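Can it clear a table yet?

May 1, 2023

Picking up trash and leaving the dishes alone sounds like the easiest chore on the list. I have been going through the Gadach task set since January, and clearing a surface is still where I would start. A lid and a wad of something white ask for different grips. The lid is flat and wide, with a shallow rim.

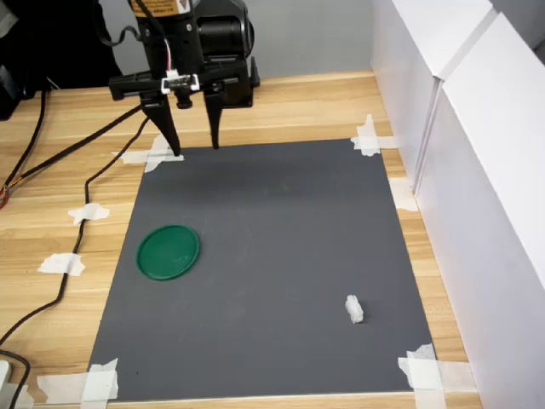
Soft things forgive a bad approach angle. Rigid flat ones don't -- a fingertip has to get under the rim or close on it squarely. The Kohlhase planner I use at Villthorpe treats both as the same problem, and I think that is a mistake. I have 96 pages of notes that say so at greater length.
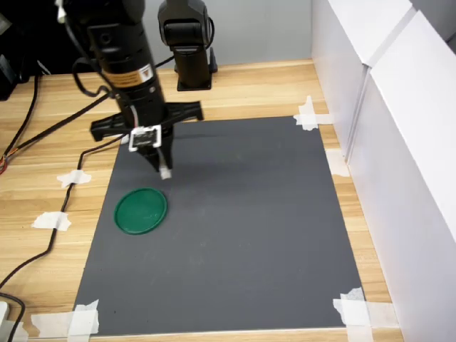 A kitchen table also has crumbs, a cloth and a chair in the way. My answer for household work is still no. For a fixed bench on a shop floor, with five known parts, maybe. Next post covers grip force.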